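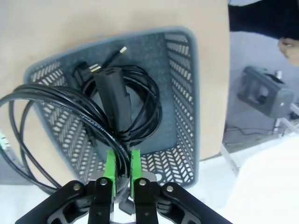 Round silver screws at the pivot points of a black linkage.

How to Fix Screws That Keep Working Loose

Posted 2022-11-17

Most things in a house that fold, swing or hinge are held together by a few small screws. Folding chairs, desk lamps, cabinet hinges, pruning shears and baby gates all have them. The screws loosen with use. Tightening them again takes a minute, but if the same screw is loose again by the weekend, it needs more than another turn.

What you need

A set of screwdrivers with both flat and cross tips
Hex keys, if the item uses them
A rag and rubbing alcohol
Medium-strength threadlocker for metal screws
Wood glue and toothpicks for wood
A small dish for the parts

I use the Visser hex set and a bottle of Lometti threadlocker. Other brands work the same way as long as you buy the removable grade. The permanent grade may need a heat gun to get the screw back out, and you don't want that on a lamp.

Step 1. Find out which kind of screw it is

A fixing screw holds two parts so they can't move. A pivot screw holds two parts that have to turn against each other. Move the joint slowly and watch the screw head. If the parts on either side of it swing, you have a pivot screw. Skip to Step 4 for those.

Step 2. Fixing screws, metal into metal

Take the screw out completely. Wipe the threads with alcohol and let them dry. Do the same for the hole with a twist of rag. Old oil is the usual reason threadlocker fails to hold.

Look at the threads under a good light. If they are flattened or have a shiny flat band, take the screw to the hardware store and match it for diameter, thread and length. Do not force an inch-size screw into a metric hole. It will go in for a turn or two and then cut its own crooked thread.

Put 2 drops of threadlocker near the end of the screw and drive it in until it is snug. Wipe off the extra. Keep threadlocker away from plastic parts unless the label says it is safe, as some types can crack them. Leave the item alone overnight before you put weight on it.

Step 3. Fixing screws, into wood

When a screw spins in wood and never gets tight, the hole has worn too wide. Take the screw out, dip two or three toothpicks in wood glue and push them in until the hole is full. Snap them off level with the surface. Let the glue dry, then drive the same screw back in by hand.

For a heavy door the toothpick repair may not last. Drill the hole out clean, glue in a short piece of dowel, and drill a new pilot hole in the center of it once the glue is dry. A longer screw can also work if there is enough wood behind it. Check the thickness first. I put a screw through the front of a cabinet from our old Clurkemari kitchen by skipping that part.

Step 4. Pivot screws

Tighten a pivot screw until the joint stops moving, then back it off a little at a time until it swings with a slight drag. Work the joint several times and check again.

If there is a locknut on the other side, hold the screw still and turn only the nut. A locknut with a nylon ring wears out after being taken on and off many times. Replace it when you can spin it down with your fingers.

If there is no nut, a small amount of threadlocker is fine, but it must go only on the part of the screw that sits in the threaded hole. Any that gets into the moving part of the joint will make it stiff. Put a drop of light oil on the moving surfaces after the threadlocker has set, not before.

Washers matter here. Put them back in the order they came off. A wavy or cupped washer is a spring washer and should not be hammered flat.

Step 5. If the head is stripped

Try a driver one size up first. If that slips, lay a wide rubber band over the head and press the driver into it while turning slowly. For a screw that stands out from the surface, locking pliers are quicker. Throw the screw away once it is out.

How often to check

I go over the dining chairs and the step stool in December, before people come to stay. The gate at the top of the stairs gets checked every month. The Mistent folding table we use outdoors gets looked at in spring, when it comes out of the garage.

If a ladder or a child's seat has a joint that still moves after you have tightened it, stop using it and contact the maker for parts.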